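We're looking for people who have worked, or whose parents or grandparents worked, at the old Tillen spinning mill in Favdale. The mill closed long before most of us on the project were born, but the houses, the nursery and the allotments it built for its workers are still lived in and dug over, and we want to hear what growing up around them was like.

**Calling former mill families and curious neighbours**

The Vorkstead project is collecting spoken memories for a book and a small travelling exhibition, and we'd love yours to be among them! You don't need a dramatic story. Tell us about the canteen soup, the Christmas parcels, the walk home after a late shift, the foreman everyone was scared of (and the one everyone liked). So far we have 61 recordings, and some of the best came from people who rang first to say they had nothing much to tell.

We'd be especially glad to hear from:

- women who worked in the carding and winding rooms
- anyone who went to the mill nursery or the summer camp in July
- families who came to Favdale from elsewhere for the work
- shopkeepers who sold to the mill on account

We also need four people to help with interviewing and typing up. Magdalini Andreadis runs the training – two evenings, plenty of coffee – and you can do the typing from home.

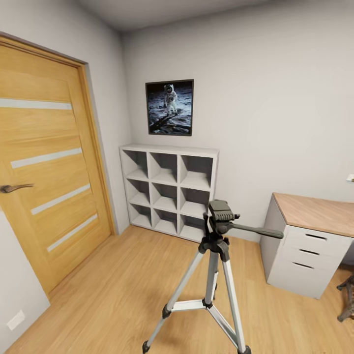

Recordings last about an hour and can be done in Greek or English, whichever you're happier in. Bring photographs, payslips or letters if you have them, and we'll copy them and hand them straight back. If you'd like to be filmed as well, a tripod in the middle of the floor is all the film set you should expect, and sound only is perfectly fine. You'll get a copy of everything, and nothing is published until you've agreed to it.

To take part, leave a note for Thanasis Kourkoulas at the Chatzigeorgiou bookshop with your name, a telephone number and a good time to ring. If you'd like to interview, add a line or two on why. Travel within Favdale is paid.

Posted 2023-10-03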